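Têxteis claros em espaços de refeição: conversa com a responsável de manutenção da Premstead

A Premstead trata estofos de salas de espera e restaurantes desde julho. A responsável recebeu-nos na oficina e começou pelo tecido. "O cinzento claro de trama fina marca menos do que o liso, mas retém pó." O ensaio de abrasão da Mutska deu 2,240 ciclos antes do primeiro borboto.

Quanto aos têxteis amarelos, separa-os sempre na lavagem — 40 graus, centrifugação baixa. "O estampado sobre branco perde contraste primeiro." O painel de limões é limpo a seco, com pano.
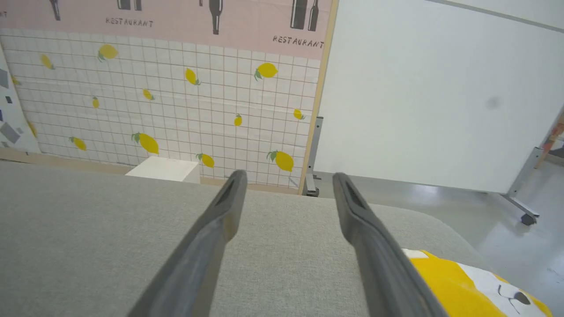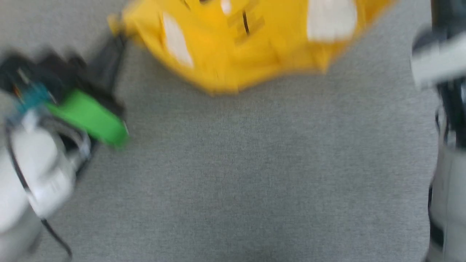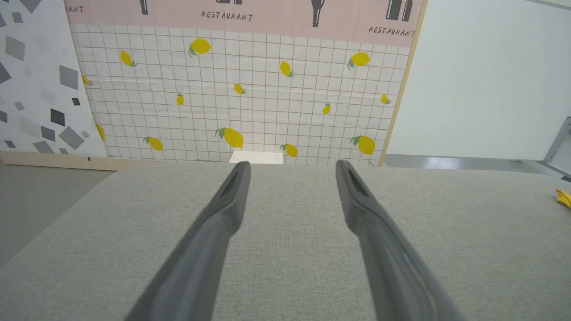 Superfície cinzenta texturada e peças amarelas, nas três fotografias.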